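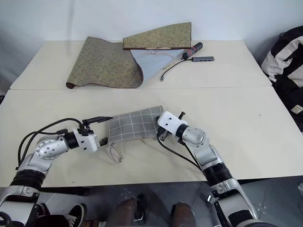
Speaker notes: Reading a councillor's register of interests
Dalal Awwad, Larker library talk, May 2018

Opening (keep short)

Thank the library. Say who I am: I cover council for the Baltoten newsletter, and before that I did the payroll for a freight company, so I'm used to forms.

The talk is about one document, the register of interests, and how to get something useful out of it. I won't be telling anyone who to vote for. If people want to argue about the mayor they can do it over the tea afterwards.

Say early that a register is not a net worth statement. People come in expecting a dollar figure beside each name, and there isn't one. What you get is a list of things a councillor owns, owes, belongs to or was given. Most of the "how much is your councillor worth" posts that go around on social media have no source at all. If someone asks me for a figure I'll say I don't have one.

1. What goes in it

Go through the headings on the printed handout. Property. Shares. Directorships. Trusts. Other income. Debts. Gifts and hospitality. Memberships.

Larker's form asks for gifts worth more than 300 dollars. Other councils set their own amount, so check before you compare one place with another. A councillor with no gifts listed may have had plenty that came in under the line. That is allowed.

Property is listed by suburb or locality, with the purpose next to it: residence, investment, farm. You won't get a street number. You can often work one out from a title search, but think about whether you need to. We don't print home addresses at the newsletter and I'd ask people here to keep to the same rule.

Pause for questions on the handout. Last time people wanted to talk about trusts for a long while. The short answer is that the form asks for the name of the trust and the councillor's role in it, and the rest is usually blank.

2. How to get hold of it

Ask at the front counter. Larker keeps the full register in a binder and a shorter version on its website. The website version leaves out the gifts page, and the gifts page is the one most people are after.

You may be asked to book a time. Viorica Moldovan, who does our research, rang on a Tuesday and was looking at it by the end of the week. She was allowed to take notes but had to ask before photographing anything. Bring a pencil and a ruled pad.

Write down the date stamped on each return. Two returns from the same councillor may be a year apart and you'll want to know which is which. Copy the wording exactly, spelling mistakes included. If the form says "Halim Pty" and the company is registered as "Halim Holdings Pty Ltd", note both and say that you assumed they were the same until you checked.

3. Worked case: the Balum Street rezoning

Some of the room will remember this one. Set it out in order and don't editorialise.

In February the council voted to rezone a strip of Balum Street from light industrial to mixed use. One of the larger blocks belonged to Halim. There was talk in town that a councillor had a stake in the company, and a post naming him was shared widely before anyone had looked at the register.

Viorica looked. His return listed 100 shares in Halim, bought years before and declared every year since. He had also told the meeting about them and left the chamber for the vote. The minutes record him going out and coming back. So the interest was real, and it was handled the way the rules ask for.

We ran that. Some readers were cross because they wanted a scandal, and others were cross that we'd raised it at all. I still think it was the right story to run. The post came down a week later with no correction.
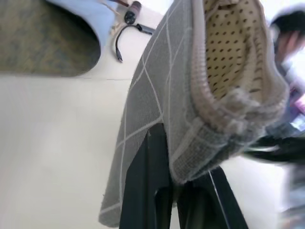 The part we nearly missed was on the gifts page of a different return. Another councillor had listed a dinner and two tickets to the races from the same company. She stayed in the chamber and voted. Her position was that hospitality of that size didn't amount to a conflict, and the council's own officer agreed with her when we asked. We printed her explanation in full, next to the entry.

Make the point that both facts came out of the same binder on the same afternoon. The rumour had the wrong person and the wrong problem.

If anyone asks for names: they're in the back issue, and the library has a copy. I'd sooner people read the whole article than hear a summary from me.

4. Things that look bad and usually aren't

Late returns. Look at how late. A few days over Christmas means very little. A return that is 8 months late is worth a phone call.

Long lists of memberships. Councillors get made patrons of everything. The bowls club, the historical society, the show committee. Only chase it if the group is applying for a grant.

A spouse's business. It has to be declared on the Larker form, and seeing it there means the councillor filled the form in properly.

Crossed-out entries — ask what changed. Shares get sold.

5. Things worth a second look

An entry that appears after a vote and not before it.

A debt to a private lender where the lender does business with council.

A company name that isn't on the national register under any spelling.

Returns that are word for word the same for years when you know from other records that something was bought or sold.

Tell them that a second look means exactly that. Ring the councillor. Put the entry to them and give them a fair time to answer. We allow 3 working days unless there's a vote coming. Plenty of times the answer is dull and that's the end of it.

6. On the pay question

Somebody will ask what councillors are paid. The allowance is in the annual report, in the table near the back, and it's the same for every councillor apart from the mayor and deputy. Expenses are in a separate table: travel, phone, training. Read the footnotes. A large travel figure in one year was put down in the footnote to a conference that had been paid for twice and then refunded.

Don't add the allowance to the property list and call it wealth. I have seen this done, and by people who ought to know better. A house with a mortgage on it and a half share in a paddock don't come to anything you can put in a headline.

Finish

Handouts are on the table by the door, with a blank copy of the form on the reverse. Mention that Viorica will go to the counter with anyone who hasn't done it before and would like company. Sign-up sheet is next to the handouts.

Questions until half past. Leave the projector on for the library staff, they've asked to shut it down themselves.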